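Choosing a wrist camera position for a simulated arm: narrow close-up or wide-angle lens?

Posted in: Simulation and Control
Asked by Wieczorek
10 Aug 2020

Our group is comparing two camera positions for a simulated arm with a soft-fingered gripper. The work is carried out entirely in rendered rooms; no physical arm has been purchased, and the outcome of the comparison is expected to guide that purchase. We should be grateful for advice from members who have completed a similar exercise.

The first position places a narrow lens close to the gripper. The second places a wide-angle lens further back, so that part of a finger remains in view together with the room beyond. Both are driven by the same controller, the Nokon package in its default configuration, and both are recorded for 400 trials in the same room.

Our difficulty lies with the first position. A considerable share of its images contain little more than one pale, smooth surface and a curved edge against black.

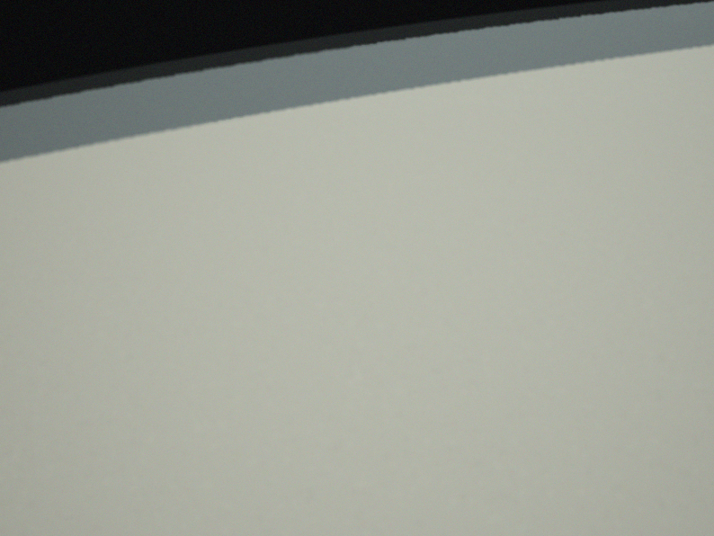

The pose estimator returns a result for such images all the same, and the confidence value it reports is no lower than usual. We had assumed that the estimator would decline to answer when there was so little to work with. The controller then accepts the value and corrects the arm towards it, sometimes by a wide margin.

The second position produces no such failures, but the estimates it gives are coarser, and large furniture close to the lens can conceal much of the room. We would therefore ask the following.

1. Is there an accepted means of rejecting an image with too little detail before it reaches the estimator?

2. Is it reasonable to compare the two positions on final grasp error alone, or should rejected images be reported separately?

3. Where a black cabinet takes up the right half of the view and the finger reaches in from behind its upper edge, should the cabinet be masked, or left in place as an honest part of the test?

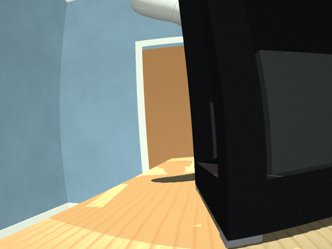
4. Should lens distortion be corrected before estimation, or is it preferable to supply the estimator with the lens model and leave the image untouched?

Any reference to published settings would also be welcome. The Nokon manual deals with calibration in a single paragraph and does not mention wide lenses.

Reply from Latirach

Taking the points in the order in which they were raised.

On rejection, a simple test is sufficient. Count the corner features in each image and discard any image that falls below a fixed threshold. The threshold should be set on a separate group of recordings and not altered afterwards. A single long curve is a poor basis for a pose, as the estimator may slide along it freely without any rise in error. This would account for the confidence values described.

On reporting, rejected images must be shown separately. In our own comparison, completed in June, we recorded 1115 images from the close camera and found that the average error improved greatly once the poor ones were removed. That figure alone would have misled the reader, because the arm was without guidance whenever an image was discarded. We now publish the error and the rejection rate side by side.

On the cabinet, I would advise against masking. The estimator has useful material elsewhere in a view of that kind: the vertical corner between the two blue walls, the white baseboard, the white door frame and the grain of the wooden floor. The patches of light on the floor are a different matter. Their edges are strong and will attract features, yet they will move if the light source is moved. Run the same trials again with the light in a second place and compare the results.

On distortion, supply the lens model. Correcting the image first stretches the outer parts and softens precisely those edges which are needed. The bowed line of a cabinet post or a wall corner makes a convenient check — once the model is applied, it should come out straight.

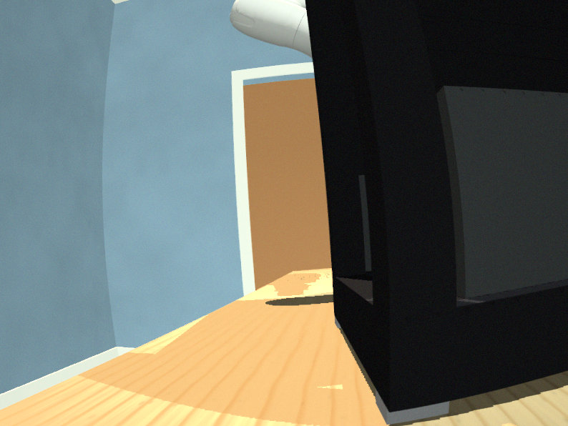 One further remark. Please confirm that the finger itself is excluded from feature matching. It travels with the wrist, and if the camera is mounted there too, any feature found on its seam line will tell the estimator that nothing has moved.

Reply from Zillix

I agree with most of the above but would not choose between the two. We run both cameras and let the controller change over according to distance from the object. It takes more time to set up. The change-over distance has to be found by trial, and I am unable to offer a value that would suit another arm.

Reply from Zillix

An addition to my earlier reply: the default Nokon configuration smooths the pose over several images. Please switch this off before comparing anything, or errors from one image will be carried into the next.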